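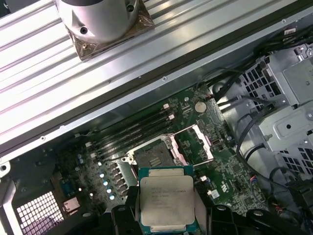

A retired workstation is one of the great bargains in home computing, and I will happily talk anyone's ear off about it. The big gray towers that once ran drafting software in some office come with processors that used to cost a fortune, memory slots galore, and a case made of metal you could stand a potted plant on!

My own education came from Geum-ok Hwang, who runs a repair bench in Britthorpe and has worked on 3316 machines by her own ledger. She loves the older Xeon E5 chips, the V3 ones especially, and she handles them by the edges, the way you'd hold a photograph.

"Look before you lower," she told me. The chip goes straight down into its socket, with no sliding and no pushing. Then the metal frame folds over it and the levers go down, and they do take some force. The first time, I was sure I'd broken something (I hadn't).
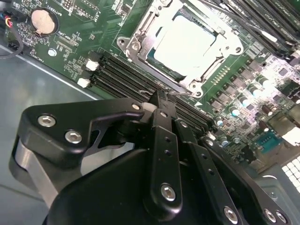
Memory is where beginners get impatient. Open the white latches, match the notch, and press until you feel it seat. Geum-ok also swaps the coin-cell battery while she's in there, a cheap little job that saves a lot of puzzling over a clock that keeps forgetting the year.

I paid $249 for my tower in September, and it has been editing video for me ever since. A friend in Plidwood spent $400 on hers and got twice the storage, which I try not to think about. Mine sits under the desk, humming away, and I've already got my eye on a second.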